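Hondside signs Ikonen through next summer

The club confirmed it on 6/13/24, a little after lunch: Eero Ikonen is coming back. The goalkeeper has agreed to a one-year extension with Hondside, with a club option for a second year that has to be picked up before the end of next July. Terms were not released.

Ikonen started 31 league matches last season and missed three with a sprained thumb. He finished with a better save rate than in either of his first two years here, and most of the improvement came on shots from outside the box. Crosses are still the weak spot. Two of the goals in the loss at Koskela came from corners he started toward and then didn't reach, and head coach Yannick Courtois said after that match that the back line and the keeper had to talk more.

Courtois was happier this week.

"Eero wanted to stay and we wanted him to stay," he said. "It took longer than it should have because both sides were busy with other things. I never thought he was leaving."
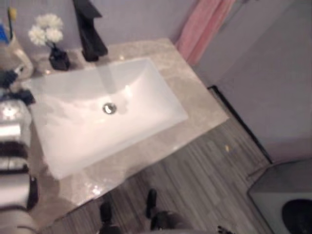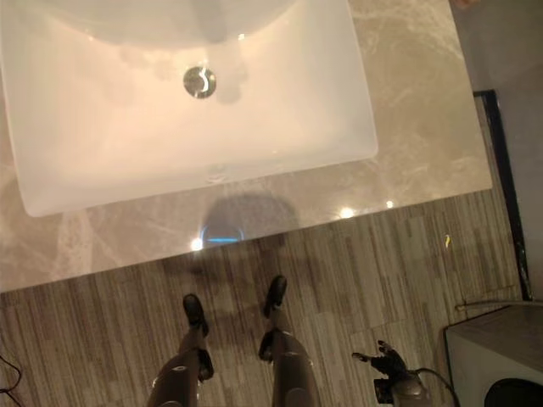
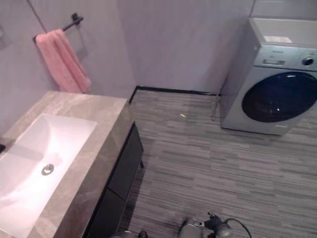

The deal leaves one question at the position. Lauri Hakala, who filled in for those three matches, is out of contract and has talked to Tesodon about a starting job. Hondside has made him an offer, but it is for a backup role, and he is 24 and would like to play. If he goes, the club will need to find a second keeper before preseason opens in July. The reserve team has two, and neither has been on the bench for a league match.

Elsewhere on the roster, the club has now settled all but four of its expiring contracts. The biggest one left is at left back, where talks have been slow. Sporting director Souad Hajji said she expects an answer within two weeks and would not say which way it was leaning. The other three are reserve players, and at least one of them is likely to go out on loan to Odska.

Season tickets: renewals closed with 909 seats sold, up from 678 at the same point last year. New sales open to the public next week. The family section behind the north goal has 40 seats left, and Lorraine Lambert in the ticket office asks that anyone who wants to move seats write to her before new sales begin. Moves after that date will depend on what is left. Prices are the same as last season in every section except the covered stand, where single-match tickets go up slightly.

The preseason schedule is nearly done. Hondside will play Odska away and Koskela at home, with a third match still to be arranged. Kickoff times will be in the next newsletter, along with the date for the open training session. Members who ordered a scarf in the spring can pick it up at the ticket office during normal hours.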